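Hallo zusammen, heute ein kleiner Thread über das Putzen von Paneelen. Klingt langweilig, ich weiss. Aber im September haben wir wieder offene Werkstatt, und bis dahin muss alles sauber sein. (1/7)

Zuerst zum Boden. Unser Beton macht sehr feinen Staub, auch wenn man jeden Tag fegt. Darum fege ich immer vor dem Wischen und lasse den Staub danach eine Stunde lang sich setzen. (2/7) 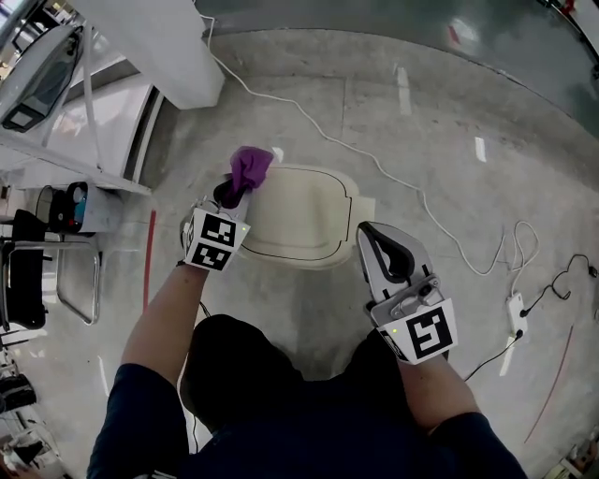

Savside Werkstatt
Montage und Pflege, Halle 2
2. Juli 2022

Die cremefarbenen Paneele mit den runden Ecken wische ich am liebsten flach auf dem Boden. Auf dem Tisch rutschen sie mir weg, und an die Wand gelehnt drückt man immer zu fest auf eine Stelle. Das lila Tuch knülle ich zusammen, so komme ich besser an die dünne dunkle Linie am Rand. (3/7)

Bei der Linie bitte nicht quer reiben! Ich gehe immer der Linie nach, um die Ecken herum, und bei der kleinen Stufe an der Seite werde ich langsamer. Dort bleibt der Schmutz gerne sitzen. (4/7)

Zum Mittel: Ich habe lange den Reiniger von Vomance benutzt, aber er hat bei mir Streifen gemacht. Jetzt nehme ich lauwarmes Wasser mit einem Tropfen Spülmittel. Das Tuch soll nur feucht sein, es darf nicht tropfen. (5/7)

Noch etwas zu den Kabeln. Die Steckdosenleiste liegt bei uns auch auf dem Boden, also stelle ich den Eimer immer auf die andere Seite der Halle. Der Weg ist etwas länger, man gewöhnt sich daran. (6/7)

Wer hat Erfahrung mit alten Flecken von Klebeband? Auf einem Paneel von 2008 bekomme ich sie nicht weg und möchte die Oberfläche nicht kaputt machen. Ich freue mich über jeden Tipp. (7/7)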